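3.2 Surface and support in the Hondow plaques
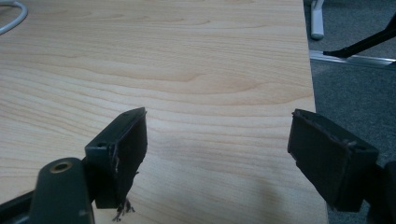
Figure 3. Pale wood surface with wavy grain.

The souvenir plaques sold at the Hondow Exposition were issued in two versions, one cast in white metal and one stamped on thin brass and fixed to a wood back. Dealers' lists treat the two as equal in date, but the order books of the Olszewski works show that the wood-backed version came later. The first entry for backs is an order for 380 pieces, placed in June, after the opening run of 2000 cast plaques had sold out. The clerk asked for boards "of light color, with the figure running crosswise." Grain of that kind, with long bands crossing from left to right and darker swirls between them, can be seen in Figure 3. On the plaques themselves it is often hidden by later varnish, and a brown back should not be taken as a sign of a replacement.

We examined 28 wood-backed plaques from the Trurkville and Busteseo collections. Three had lost the hanging loop, and one of these had been drilled for a screw. The maker's stamp, where it survives, is on the lower edge of the brass and not on the wood. Hedlund's checklist places it on the back, probably from a cast plaque, and later sale catalogs have repeated the error.

Wear on the brass was heaviest along the raised bridge towers and the date. Backs with the original paper label were kept apart from the rest, as the label gives a retail price and in two cases the name of the shop. The prices are discussed in Section 4.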